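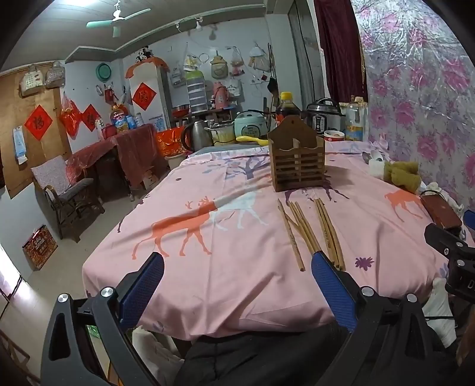 *Figure 2.1 Two bundles of wooden chopsticks on a printed tablecloth. Deer, trees, leaves.*

# Chapter 2: Repeat Patterns

Start with the cloth you eat off. Or the curtains, or a pillow case. Most printed fabric at home is a repeat – one block of drawing, printed again and again down the roll. Your job in this chapter is to find the block, then make one.

**Words you'll need:** motif, repeat, half-drop, ground colour, overlap.

A *motif* is a single shape. Deer, leaf, flower. The *ground* is the colour behind it all, pink in Figure 2.1. *Overlap* is when one motif sits across another, like the orange deer and the white one. Overlaps are handy, they hide gaps. They also go muddy fast if the two colours are too close, so test on scrap first.

Half-drop: the next column starts halfway down the first. More on this in section 2.3, with Wanda Kapoor's worked drawings.

Rhea Abella ran a small print studio in Udport and did her first big order there, 1000 metres of a leaf design. She spotted the mistake at metre 18. A stem that didnt meet at the join. Everything stopped, new screen cut, start over. Check your joins.

**Before you begin**

- Tracing paper, soft pencil, scissors, tape
- A piece of printed cloth from home – ask first
- Your notes from Chapter 1 on colour, especialy the bit on greys

Work in pairs for Activity 2A. One traces, one holds the cloth flat. Then swap.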